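4.2 What people told me about keeping old parts

I should say up front that I came to this part of the study with a bias. I have a closet at home with three shelves of computer parts in it, and I have never once sold any of them. So when I started asking people in Vastholm why they hang on to processors and memory sticks that no longer go in any machine they own, I was half asking about myself, and I've tried to keep that in mind while reading back through my notes.

The interviews took place in July, mostly in people's kitchens and garages, and a few in the back room of Leka, the repair shop near the ferry landing. There were 38 households in all. I had planned on talking only to people who described themselves as hobbyists, but that fell apart in the first week. A retired school cook had more old parts than anyone in the hobby group (she had built computers for every one of her grandchildren and kept what came out of the old ones each time), and it seemed silly to leave her out over a word. After that I took anyone who had at least one processor in the house that wasn't in a working computer.

I asked everybody the same opening question, which was simply, "What have you got?" I'd recommend it to anyone doing this kind of work. People don't need much pushing. They go and get the box. One man was gone so long that I finished my coffee and started on his crossword, and he came back with two boxes and a biscuit tin and wanted to go through them in order of purchase!

The box matters more than I expected. In Section 2 I talked about the earlier writing on household storage, which mostly treats the container as a sign of how much the owner cares: good box, treasured thing; plastic bag, forgotten thing. I can't make my notes fit that. Some of the parts people spoke about most warmly were rolling around in a drawer with batteries and tape. And some that were put away very carefully, each one in its own molded pocket, belonged to people who could barely remember buying them. When I asked one woman why hers were stored so neatly, she said they had come that way and she'd never had a reason to take them out. Figure 5 shows the sort of tray I mean, and I'd ask the reader not to guess from it how anyone felt about the chip.

What does seem to matter is whether the part was ever at the center of a story. I'm using "story" loosely. It might be as small as "this is the one I bent a pin on and fixed with a mechanical pencil." I heard versions of the bent pin story over and over, sometimes about chips that don't have pins, which I put down to the way these things get borrowed and passed around. A processor with a story gets moved from house to house. One without a story gets moved too, but only if it happens to be in the same box, and that is where it gets interesting for anybody who cares about electronic waste.

The people who run recycling drives tend to assume that a person holding on to a dead part is holding on to that part. In my interviews it was much more common for the box to be the thing that was kept. One or two items in it were loved, and the rest were along for the ride. Nestor Catacutan put it better than I can when he told me that he had never decided to keep any of it, he had only decided not to sort it. I wrote that on the inside cover of my notebook and it more or less became the plan for the second round of visits.

For that second round I went back to some of the same households and asked if we could sort a box together. I brought nothing with me except a roll of masking tape and a pen. I didn't suggest throwing anything away, and I didn't mention recycling unless they did. We made piles on the table and the owner named the piles. The names were great, by the way — "still good," "good to somebody," "Dad's," "no idea." I had worried that I'd be steering people just by sitting there, and I probably was, a little. A person being watched by a researcher is going to want to look like someone who knows what a thing is for. Several people looked up part numbers on their phones while I was there, and told me they had never done so before.

Money came up less than I'd thought. The Falus flea market runs every Thursday through the summer and there is always a table or two of computer parts, so everyone had a rough sense of what theirs would bring. The highest figure I heard was up to 900 kronor for a whole box, and the man who gave it laughed right away and said he wouldn't want to carry it there for that. Only 4 of the households had ever sold a part. All of them had given parts away, usually to a nephew or a neighbor, and usually with a good deal of advice attached.

Then there is the question of whether the parts work. Hardly anyone knew. You can't tell by looking at a processor whether it's alive, and to test one you need a board of the right age, memory of the right age, and a free evening. The folks at Leka will test a chip for the price of a sandwich, but only if they have a matching board on the shelf. So an old processor can go on for years as neither working nor broken, and I came to think that this is a big part of why it stays. Throwing out a broken thing is easy enough. A thing that might be fine is much harder to put in the bin, even when you have no use for it. I tried this idea out at the Plusell reading group, where I'd shared an early draft, and most of the room seemed to go along with it. The written comments were less kind, and I've put one of them in after the figure, with permission, as I haven't found a good answer to it yet.

Figure 5. A desktop processor in a molded plastic tray.
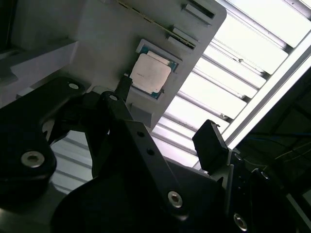 Comment from a member of the reading group: I don't buy the part about testing. My brother and I did test ours, the whole box, over one long weekend, and wrote "dead" on the dead ones in marker. Then we put them all back in the box. If not knowing were the reason, we'd have thrown out half of it that Sunday, so I think you need to go back and ask the people who do know.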